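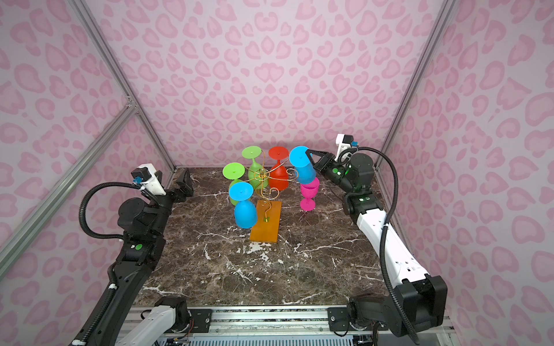
## 4. Fare integration and transfer behaviour

Figure 1. Two-armed workstation, with a wire wine-glass holder standing on the marble tabletop.

### 4.1 Governance of the feeder routes

The Drundine corridor is operated under a gross-cost contract. The municipal transport company sets the timetable, keeps the fare revenue and pays the operator, Saletti, by the scheduled kilometre. The feeder routes came into the network later and under different terms. Their operators had held individual licences and kept their own cash fares, and most were unwilling to give these up without a guaranteed minimum payment. Cordero and Nieto describe the negotiation in an earlier working paper and we do not repeat it in full. The relevant point is that fare integration was agreed before the payment formula was settled, so for a time the feeder operators carried transferring passengers without knowing what they would be paid for them.

### 4.2 Survey method

We interviewed passengers at two interchange stations, Toledo and Gileck. Toledo is an enclosed station in the median, with level boarding and fare gates. Gileck is a kerbside stop where feeder buses share the bay with taxis and delivery vehicles. Interviews were held on working days in August, during the morning peak and again after 3 pm. The final sample was 700 completed questionnaires. Passengers travelling on school passes were left out, as their fare did not change with integration.

Each respondent was asked for the origin and destination of the trip, the mode used before the corridor opened, and the longest wait they would accept before choosing another way to travel. Ramiro Cordero supervised the fieldwork at Toledo and Ezequiel Nieto at Gileck.

### 4.3 Results

Of those interviewed, 52 per cent had transferred from a feeder bus or were about to board one. The remainder had walked, been dropped off by car or cycled to the station. Transfers were more common at Toledo, although Gileck is served by more feeder routes. Respondents at Gileck mentioned the kerbside bay often - mainly the difficulty of knowing where a bus would pull in - and several said they walked to the next station to avoid it.

The accepted waiting time was short. The median answer was 5 minutes in the morning peak, and it was no longer for passengers whose transfer was free. Free transfers appear to have changed the choice of route more than the choice of mode. Former car users in the sample were already living within walking distance of the corridor in most cases, and few of them used a feeder bus at all.

Payment terms also show up in the service itself. Feeder operators paid by the passenger tended to hold their buses at the terminus until they were full, while those moved to kilometre payment left on schedule. We return to this difference in Section 5, where the contract terms are compared route by route.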